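# How our robot hand picks things up

Have you ever tried to pick up a grape with chopsticks? Then you already know how my robot feels!

I'm Teodor, and I build robots in a shared workshop with a few friends. Our robot is called Bikel. It has an arm, and at the end of the arm is a hand, which robot builders call a gripper. I put a tiny camera down there too, so I get to see what the hand sees (pretty cool, right?).

Bikel's hand doesn't look much like yours. You have knuckles and fingernails and a squishy palm. Bikel has a big dark shell, a long smooth finger with a rounded tip, and three short black pegs in a row.

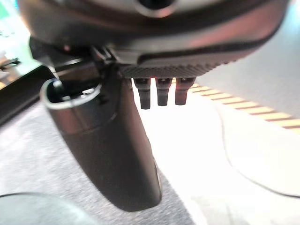
## Why is the tip round?

Touch the end of your own finger. It's round too! A pointy tip could poke a hole in a paper cup or scratch a table - a round one is a lot more gentle.

## How does it know when to stop?

It doesn't, unless I tell it. I write a list of steps called a program. Move down. Stop. Squeeze a little. Lift. My first program had 49 steps, and I mixed up two of them, so Bikel squeezed the air and then went down to look for the cup.

## Try it at home

Tape two pencils to your finger and thumb and pick up a cotton ball. Now try a coin. Which one was harder?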